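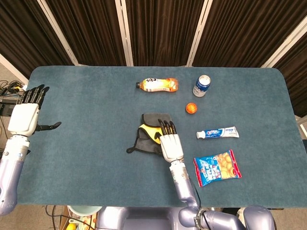 双臂分拣工位的岗位改造:从人工分拣到人机协同

适用范围:Drenside 退货处理中心的混合小件工位,以及布局相近的其他工位。设备为双臂机器人,末端为多指手。本文写给班组长和工位操作员,不涉及控制器参数和模型训练。
最后修订:2018年10月20日
编写:Shaohua Shao 审核:Themis Gavalas

一、改造前先做工序拆分

人工分拣时,一名操作员连续完成取件、识别、判断、放置和登记,动作之间没有明显界线。引入机器人后必须把界线画出来,否则交接点会落在没有人负责的位置。

拆分方法:跟班记录一个完整班次,把每次处理写成一行,注明物品类别、取件姿态、判断依据、去向。Drenside 的记录共 300 行,其中 92 行需要操作员依据经验作出判断,例如包装是否算已开封、织物是否要展开检查。这 92 行对应的物品类别全部留给人,其余进入机器人候选清单。

记录由操作员自己填写。第一次试行时由工程组代填,漏掉了大量“顺手做掉”的动作,比如把滚到台边的球拨回来、把压扁的零食袋捋平,结果机器人上线后这些动作无人承担,只好重做一遍。

二、台面与物品

1. 台面铺绒布或地毯类面层。光滑台面上圆形物品容易滚动,横放的瓶子也会在手指接触时转动。面层颜色选深色单色,避免与常见包装混淆。

2. 物品分散摆放,相互不接触。操作员上料时以手掌能插入两件物品之间为准。

3. 按外形分四类上料:
硬质圆柱:饮料瓶、易拉罐
软管与软包装:牙膏、零食袋
球类
织物:带松紧带或绑带的布制品

4. 已开启的罐体、瓶盖松动的饮料瓶不得上台。操作员在上料前用手检查,此项不交给机器人。

5. 织物单独计时。布料堆叠形态每次不同,绑带还可能勾住手指。抓取织物后手腕抬升速度按设备卡上的低速档执行,台面上方无其他物品时再平移。

三、人员站位与交接

上料员站在机器人对侧或侧面,任何时候不得从机器人肩部后方伸手取物。台面左右两侧各设一条交接线,线内为机器人工作区。

交接顺序如下:
上料员摆放完毕,双手退出交接线,按下就绪按钮。
指示灯转绿后机器人开始动作。
需要介入时先按暂停,待双臂停稳,再伸手。
处理完毕后重新按就绪,不得用复位键代替。

用复位键代替就绪键会清空当前批次记录,后面的复核员拿不到数据,只能重新扫描。这是上线头一个月最常见的误操作。

地面线缆沿工位外缘收拢,加盖线槽。线缆临时拖过通道时,在班次日志中写明起止时间和责任人。空纸箱和容器不放在机器人躯干前方的地面上。

四、岗位职责的变化

原分拣员岗位改为上料员、复核员两个角色,同一班次内轮换。轮换间隔以完成 100 件为准,不按时间计算。按时间轮换会使停机时段全部算在某一个人头上。

上料员:检查、摆放、处理暂停。
复核员:核对去向、处理机器人放弃的物品、填写异常卡。

异常卡每张只写一件物品,填三项:物品类别、机器人停在哪一步、人工如何处理。不要写“抓不住”,应写“手指闭合后物品从拇指侧滑出”或“下压时袋体变形,未能提起”。工程组按描述修改抓取方式,描述含糊的卡会被退回。

原来的计件指标不再适用。改造后产量受机器人节拍限制,操作员无法靠加快动作提高。Drenside 的做法是取消个人计件,改为班组合格率,同时保留原计件工资的平均额作为底数,在 6 月的班组会上书面确认后再开机。先开机后谈指标的工位,复核环节容易出现赶件和漏检。

五、培训

每名操作员依次完成以下内容:
1. 急停与暂停的区别,现场操作各两次。
2. 在断电状态下手动检查手指、腕部和肘部关节,认清夹点位置。
3. 由 Ghazal Bagheri 带领,完成一批混合上料并独立处理暂停。
4. 填写异常卡,由 Wenjie Ren 批改。

原岗位年资较长的人员优先参与候选清单的评审,评审时间计入工时。他们对包装差异的判断直接决定哪些类别可以移交。

六、验收与回退

连续处理 300 件,满足以下条件方可转为正式运行:
无人员在机器人动作期间越过交接线;
异常卡与暂停记录逐条对应;
复核员没有连续积压超过一个上料批次。

任一条件不满足,退回双人手工作业,保留机器人断电状态,次日重新评审。班组长有权单独作出回退决定,不需要工程组签字。

某一类别需要从机器人清单撤回时,在工位牌上划去该类别,通知当班两个角色,并在日志中写明最后一件的编号。恢复该类别须重新走第一节的记录流程,不能只凭一次演示。

日志模板和空白异常卡放在工位文件夹的第二格,用完向 Pádraig Gallagher 领取。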